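Pernley puts its lost plates back on the table

Bikbridge, October. Pernley, the crockery lending library that has spent 4 years persuading people not to buy paper plates, is holding its first amnesty. Anyone with an overdue plate, bowl or gravy boat may bring it back this month with no fine and only mild looks.

The library owns 535 pieces, of which 391 are where the records say they should be. The rest are believed to be in kitchens across Bikbridge, living under assumed names.
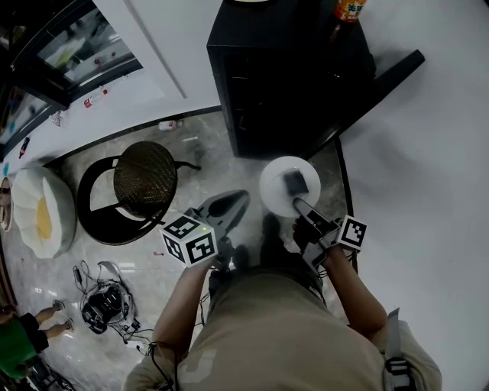 "We lent 200 side plates for one christening and got a very nice thank-you card," said Relu Pîrvu, who runs Pernley. "I've kept the card. I would still like the plates."

Chipped items are welcome, as are items that have been through the microwave against written advice. Borrowers who have lost a piece altogether may offer something similar in its place, though Pernley asks that it doesn't have the name of a hotel on it.
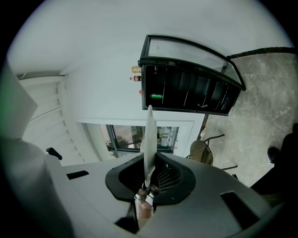

The amnesty is backed by Mridha, the tea room on the high street, which will give a free pot of tea to anyone returning a full set. Mridha has asked us to make clear that the pot itself stays at Mridha.

Borrowing carries on as normal throughout. Weddings and wakes should book early, and cake stands are already spoken for until the new year.

Returns are accepted from 10am to 4pm at the Pernley counter, Grunimano House, Bikbridge. Please wash up first.

ENDS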